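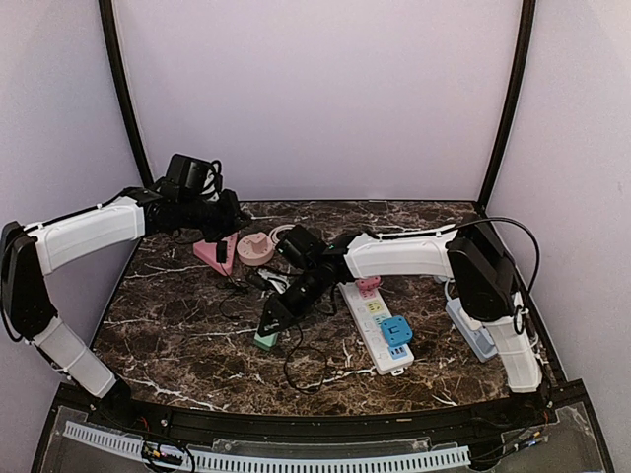 Reading time: 2 minutes

The annual sorting of electrical accessories at this address took place in June and was completed in one evening. The intention was to establish which extension leads remained in service, which plugs and adapters belonged to which appliance, and what might reasonably be disposed of before the move to the smaller flat in Dratley. The household had accumulated these articles over 10 years without keeping any record of them.

The first rule adopted was that nothing should be returned to a drawer unless its purpose could be stated. Cables were to be coiled and secured with a paper band, and the name of the appliance was to be written on the band in pencil. Ink had been used on a previous occasion and was found to smudge. Adapters bearing no rating were set aside for a separate decision, as were two telephone chargers for which no telephone could be found.

The second rule concerned storage. A lidded box from Allwood was purchased for the extension leads, and the shallow trays from the old Flilter filing cabinet were kept for the smaller pieces. The trays are 62 centimetres long and accept most leads without bending them sharply at the plug. It is regretted that the box is not quite so accommodating, and it will probably be given over to light bulbs.
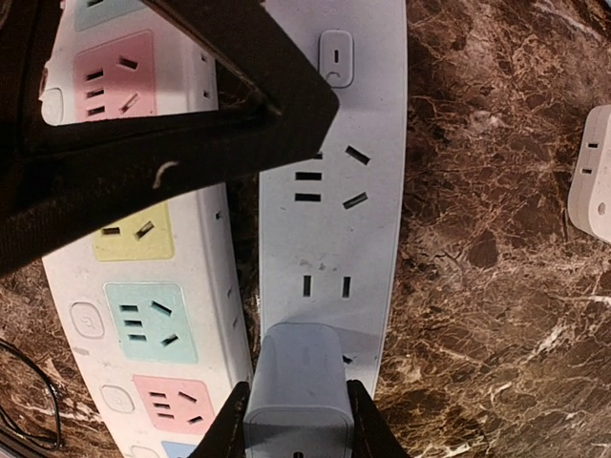

The question of block adapters deserves more attention than it commonly receives. A well-designed power strip may offer a generous number of outlets and still serve only half of them once the larger adapters are in place. The white block at the lower end of the plain strip takes up a good deal of its face, while the two upright slots directly above it are left clear. This arrangement is satisfactory, and it has been noted that adapters of that shape should be placed at the end of a strip wherever possible.

Attention was next given to the matter of load. The older lead kept in the hall cupboard, a De Smet, is marked for 1,000 watts, and the one in the study for 3,000. The former had for several winters been used with the fan heater – a practice which has now ceased. It has been relabelled for lamps and the radio only, and the heater is to be plugged directly into the wall. 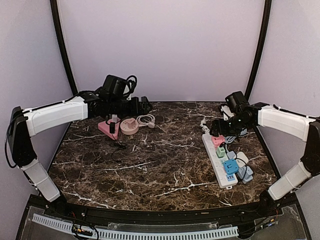 A second label was then prepared for the study lead, in the same hand and on the same stock, so that the pair may be told apart in poor light. Both labels have been fixed near the plug, where they can be read without moving the furniture.

There remains the matter of the unclaimed chargers. They will be retained until the move is complete, after which they will be taken to the recycling point together with the unrated adapters. The trays are to travel in the car, and the box will follow with the kitchen things.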